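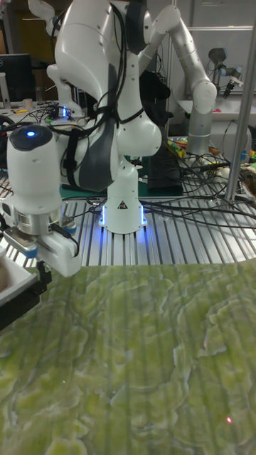

Will the robot be allowed to fail in front of us? One visitor in Flirkach asked me this before I had even switched on the microphone, and I want to begin the talk with this question, as it is the best one we received on the open day.

(Leave the slide on. Wait a little until people in the back have sat down.)

My answer to the visitor was yes. I will give the same answer to you, and then I will explain how we prepared the day at Hodero and what I would change.

First, the setting. The open day was on a Tuesday in October. We had 559 visitors, which was many more than we planned for. The doors opened at nine in the morning and the last group left after five. Each group stayed 15 minutes with us. The demonstration had the name Dullo, the same name we use inside the company for the pick and place project.

(Say clearly: Dullo is the project. It is not the robot. Last time people mixed this up.)

What you see on the slide is the working place as we use it on normal days. White arm, aluminum table, cables on the table. Before the open day there was a long discussion about whether we should make it more beautiful. Some colleagues wanted to cover all the cables with a cloth. I was against it. People who come to an open day can see a clean video at home. They make the trip to see where the work is done, and the work has cables.

The green surface in front is also the normal one. Many visitors asked if it was stone. I told them it has a marble pattern and that they should look at the gripper instead, and then they laughed and looked at the green surface again. I have no solution for this.

(Point at the blue ring at the foot of the arm.)

The blue light was very useful for me as a speaker. I do not explain all the states of the machine in this talk, it takes too long. But when you stand before a group of children, it is good to have something they can watch while you talk. I asked them to tell me when the light changes. They were very quiet and very serious about this task.

Now the program of one group. We had 4 parts:

Welcome and safety, 2 minutes.
The arm moves without an object, slowly, 3 minutes.
The arm picks an object and puts it in the tray, 5 minutes.
Questions, 5 minutes.

The second part looks boring on paper. Please do not remove it if you make your own demonstration. A person who never stood near such an arm needs this time. In the first group of the morning I skipped it, as we were late, and two people stepped back when the gripper came down. After this I never skipped it again.

(Drink water. Next part is the difficult one.)

About the failures. During the day we wrote down 51 picks that did not succeed. The object slipped, or the gripper closed beside it. In the beginning I talked very fast at these moments, to hide it. A colleague from Ouali, who lent us the sound equipment, told me in the break that the audience noticed my talking much more than the mistake. So in the afternoon I stopped talking and let the arm try again. The groups waited with us. When the second try was good, there was applause, and I think it was louder than for a pick that was good at once.

Questions that came again and again:

How much does it cost? (I was not allowed to give a price. I said so.)
Does it know what it is holding?
Can it hurt somebody? (Answer this one with full attention, also if the person is smiling.)
Who decides what it should do next?

For the next open day I want smaller groups and one more person at the entrance. I also want a low step for the children in the second row. And I want the question from the first visitor written on the wall, large, with the answer under it.

(If there is time: show the slow movement again. If not, go directly to questions and leave this slide on.)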